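3.2 Wear as a record of use

Containers are usually treated in the tidying literature as neutral. Things go in, things come out, and the box is assumed to have no opinion. Our inventory at the Grendness site began on that assumption and gave it up by the second shelf. Bins that had left the Domero catalog as identical twins had aged into quite different characters, and most of the difference was on the inside, where the catalog never looks.

We therefore scored each bin on 4 surfaces (floor, side walls, rear wall, rim) using the Pearce wear scale, which runs from 0 to 100 and has never, to our knowledge, awarded a 0. Scratches, rubbed patches and stains were scored separately. A stain needs only one bad afternoon, while a rubbed patch takes patience.
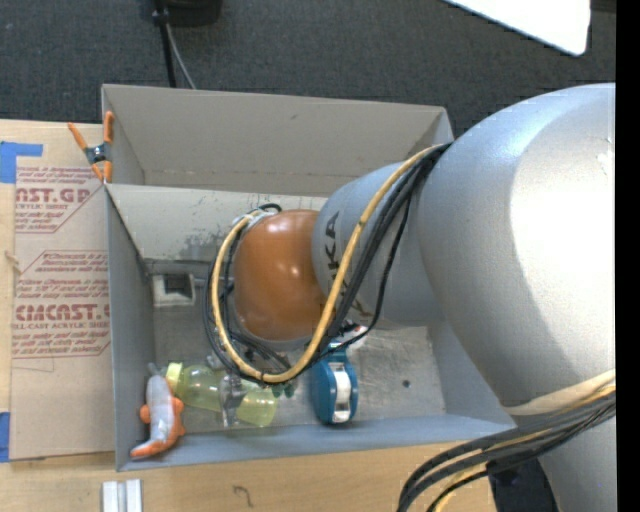

Figure 2. Two-section bin on a wooden table. The rear compartment is empty; objects in the front compartment lie mainly along its near side. Note the scratches and rubbed patches on the pale rear wall of the front compartment, and its scuffed, stained floor.

The second question was how people share out space when a bin offers them 2 compartments. The Fanine guidelines recommend filling both evenly, advice that appears to have been written by someone with very few belongings. In our placement log of 500 entries, the larger compartment was the usual first choice, and the smaller one was held back for a category of object that had not yet been decided on. Several bins waited the whole of June for that category to arrive.

Position within a compartment was harder to score. Objects gather along a side or in a corner, and a single observation cannot tell us whether they were put there or ended up there. We recorded the location and left the motive blank. Wear on the floor was logged separately from the position of the contents, as the two need not agree.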